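Re: [manip-list] drawer opening from few demos, does relabeling help or hurt?

Demetrio Marín wrote:

> I read your October note about the relabeling trick and I'm not sure I buy it. If you take one demonstration of "open the drawer" and attach five phrasings to it, you haven't added any motion. You've taught the language side to be relaxed. Where does the gain on cluttered counters come from? Also, did you hold the object set fixed between training and test, or did Plukum see new stuff at test time? And how many demos in total? The note says "a small set" and that could mean anything.

Hi Demetrio, hi all,

Fair questions, and sorry the note was so thin. I wrote it on a train and it shows.

Easy part first. The small set is 269 demos, all teleoperated, all on the countertop setup. Plukum is the policy we train on them (same backbone as last year's, no surgery on it). The other training set in the comparison has 445 demos, which is everything we had at the time, with a single instruction per demo. So the small set with relabeling went up against the big set without it, and the small set came out ahead on picking the right thing to act on. It did NOT come out ahead on the motion itself! On the drawer pull they were close enough that I wouldn't bet lunch on either one.

Which brings me to your main point, and I think you're half right. No new motion goes in. But look at how these policies fail when there are several objects in a row. Most of our bad runs weren't bad grasps. The arm went off very confidently to the wrong object and did a perfectly nice job of grabbing it. Ask for the bread and you'd get the bun, or the arm would hover between them and settle on whichever it had been closer to in training. With one fixed sentence per demo the model can lean on the layout and mostly ignore the words, and I'm pretty sure that's what the big set was teaching it to do.

The relabeling isn't only paraphrase, by the way, and I should have said so in the note. We also write phrasings that point at the target through its neighbors ("the red box next to the bun", "the thing with the white handle") and through what you'd do with it. Those are the ones that matter. When Rivas reran it with plain paraphrases only, most of the gain went away, so on plain paraphrases you win the argument.

Objects: the test set overlaps with training but isn't the same. The drawer box and the bowl are in both. The breads and the marker get swapped around, and every layout at test time is new. I know you'd like a fully unseen set, and so would I. Stullier has a list of 38 household things we want to try next, if we can find shelf space for them.

One thing I'm still unhappy about is the drawer handle. It's a loop that sticks out, so a sloppy approach often works anyway, and I suspect it flatters us on the opening task. A flush handle would be a much meaner test. Zundau (our evaluation script, for the newer folks) only scores whether the drawer ends up open, so it can't tell a clean pull from a lucky hook. I've started going through the runs by hand and sorting them, and it is exactly as much fun as it sounds.

We did 1,000 evaluation runs across both models, and I'm happy to share the per-run logs with anyone who wants to poke at them. Just write me off-list, they're too big to attach. The instruction files are tiny and I can post those here if people care.

One of the test layouts is at the bottom, the kind where we'd ask for the drawer, then the marker, then the bread slice.

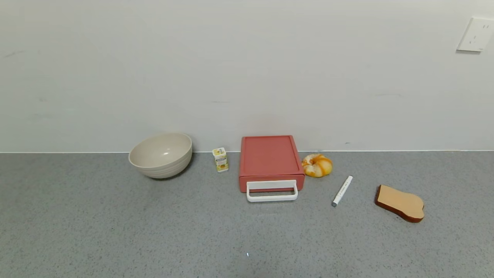

Demetrio Marín: Okay, the neighbor phrasings change my mind a bit, and yes please, post the instruction files. I'd still want to see the 445 set relabeled the same way before I believe the small set is doing anything special. Did you run that one and leave it out, or is it still on the to-do list?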